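What's Inside a Computer?

Take the cover off a big desktop computer and you will find a green board with lots of parts on it. The board is called the motherboard. Every other part plugs into it or is joined to it, so the parts can send signals to each other.

The square part with the shiny metal lid is the processor, or CPU. It follows the instructions in a program, one after another, very fast. The round silver battery helps the computer keep the right time when it is unplugged.

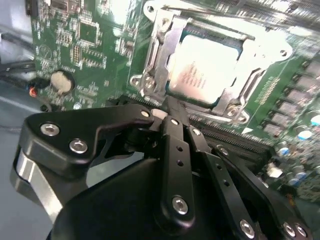
A processor in its metal frame, with the coin-shaped battery on the same board.

The motherboard sits inside a metal box called a case or chassis. The case protects the parts and holds them in place. Many computers also have plastic pieces inside. Some of these guide air over the parts that get hot.
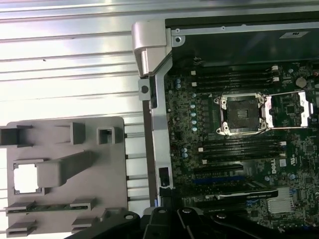 An open computer on its side, next to a gray plastic part.

A processor has to be held down firmly so that it touches all the tiny contacts in its socket. A metal frame presses on its edges, and a thin wire lever locks the frame shut.

The long black slots are for memory. Memory holds the things the computer is working on right now, like the page you are reading. White latches at the ends keep each memory stick from slipping out. 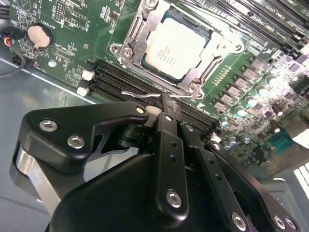 The silver lever is just below the processor. Look for the black memory slots and their white latches.

Words to know
Socket: the place where a processor fits.
Chassis: the metal body of a computer.

Written by Usha Rodrigues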